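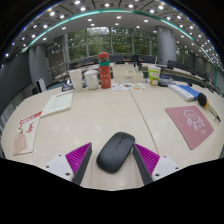 A wireless mouse on the conference table.

Clear desks and shared rooms: what changes in March

By Sorcha Dow, March
3 min read

From this month the Nesville office moves to shared desks on the upper floor. The lower floor stays as it is. If you sit upstairs, you will no longer have a fixed place, and anything you want to keep there overnight has to go in a locker.

Lockers are along the corridor by the lifts. Keys are with Raluca Ursu at the front desk, who will ask you to sign for one. Please don't take a second key for a colleague, even if they ask you to. Two went missing during the trial last autumn and the locks had to be drilled out.

What to clear

Papers, mugs, shoes, chargers and personal photographs should all come off the desk when you leave for the day. Monitors and docking stations stay put. Keyboards and mice belong to the desk as well, unless you have one supplied after an assessment, in which case it should be labelled with your name and kept in your locker. Chun-hung Yeh has a label maker and is happy to lend it out.

Anything left on a desk after 7 pm will be put in a crate in the post room. Crates are kept for 2 weeks. After that, office items go back to stores and the rest goes to the charity shop on Madier Street. Food is thrown away the same evening.

Meeting rooms

The same rule now covers the meeting rooms, which have been the source of most complaints. Chu and Jarkulik are the two rooms people book most, and both are often found with cups, cables and handouts from the meeting before. Please leave five minutes at the end of a booking to put things straight. Wipe the whiteboard. Push the chairs in. If you brought a laptop or a mouse in with you, take it out again.

Bookings nobody turns up for will be released after 15 minutes. Repeat bookings have also been cut back, and a series can now run for 3 months before it has to be renewed. Teams with a standing weekly meeting should have had an email from Kam-wah Poon with their end date. If you haven't had one, check the calendar before you assume the room is yours.

Finding a desk

You can book up to 4 days ahead. Desks by the north windows are quieter and tend to go first. The bank nearest the kitchen is kept for people who come in without booking, so please don't reserve those. Height-adjustable desks are marked on the plan, and anyone who needs one for medical reasons can have it set aside permanently. Speak to Abenezer Belay, in private if you prefer. You will not be asked for a doctor's letter.

Several people asked about bicycles, helmets and wet coats. The drying room in the basement is open to everyone, but the hooks there are for day use.

Comments on the new arrangements can be left with Raluca or sent to the facilities inbox. The desk plan will be looked at again before the summer, when the lower floor is due to be recarpeted.

Last updated: March, 10.40 am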